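Graswood – the co-op furniture moving game I made in my spare room

Hi! I'm the person behind Graswood, and since you've landed on its page I'll try to tell you what you'd be getting for your money. It's a game for 2 players about emptying and refilling houses in a damp little town called Gundthorpe. You carry things up stairs. You carry things down stairs. You argue about which way round a wardrobe goes, and then you get paid by a landlord who has opinions about the wallpaper.

The whole thing is built around sharing a load. Each player has hold of one end, and the game never pretends otherwise – if your partner stops to look at a cat, you stop too. One of you is the Lead, who can see the route and mark doorways, and the other is the Anchor, who can brace, tilt and take most of the weight on a landing. You can swap roles any time you're both standing still. I'd say try both in the first hour, as I was convinced I was a Lead and I'm really not.

There are two ways to play. Story takes you through a season of jobs in Gundthorpe, starting with a bedsit over a bakery and ending at the Pylypenko house, a tall, thin, horrible building with a spiral staircase that I'm very proud of and a bit sorry about. It has a proper plot too, told mostly through what people leave behind in drawers (I love this sort of thing and went slightly overboard with the letters). Rush mode is the other one: short jobs, random houses, a clock, and a leaderboard that my own name fell off within a week of the beta.

A word on the physics, which people ask about more than anything else. Weight is real in Graswood, or as real as I could get it. A full bookcase handles differently from an empty one, and yes, you can take the books out first. Cushions squash. Rugs bunch up in doorways and will ruin your evening. There are 1635 pieces to carry in the current build, and every one has its own balance point, so a sofa you've moved ten times still feels different when it's a different sofa.
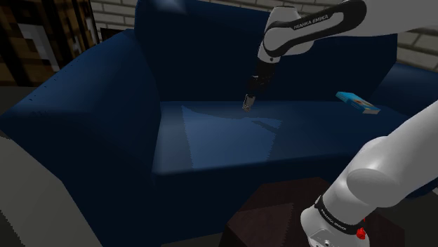

A big blue sofa and a Franka Emika arm, in a computer render.

Playing together works on one couch or online. Couch play is split screen, and you can set the split to run across or down, with text size adjustable for each half (please use this, my eyes are bad too). Online, only one of you needs to own the game. The other person downloads the free Helper version, types in your room code and that's it. Voice chat is built in, but you can do fine with the ping wheel, and one pair in the beta finished the whole story without speaking. I can't decide if that's sweet or terrifying.

Can you play it alone? Sort of! There's a solo option where the computer takes the other end and you give it short orders – lift, wait, turn, down. It's patient and it never drops anything on your foot, but the jokes in the story were written with two people in mind and I think you'd feel the gap. If you mostly play by yourself, grab the demo first. It's the entire bakery job and your save carries over.

Stuff you might need to know before buying. It runs on Windows and on most handheld PCs, and my seven-year-old laptop manages it with shadows turned down. Controllers are best. Keyboard and mouse is fine for one player, but two people on one keyboard gets crowded fast, so I've left that switched off by default. You'll find it under Extra Controls if you're brave. Saves go to the cloud if your store does that, and there's a manual export too. No ads, no season pass, nothing extra to buy inside the game.

The first big update is planned for June. It adds a boathouse, a piano with a mind of its own, and the rope and pulley set that nearly everyone in the beta asked for. It's free if you own the game already.

The soundtrack is sold separately by Skunov, who did all the music and also the noise the van makes. It comes with the loading screen tune in full, including the verse I had to trim. If you run into a bug, send me your room code along with a line or two on what you were carrying at the time, and I'll dig through the logs in the evening.

Contact | Press kit | Privacy | © Graswood, all rights reserved | Back to top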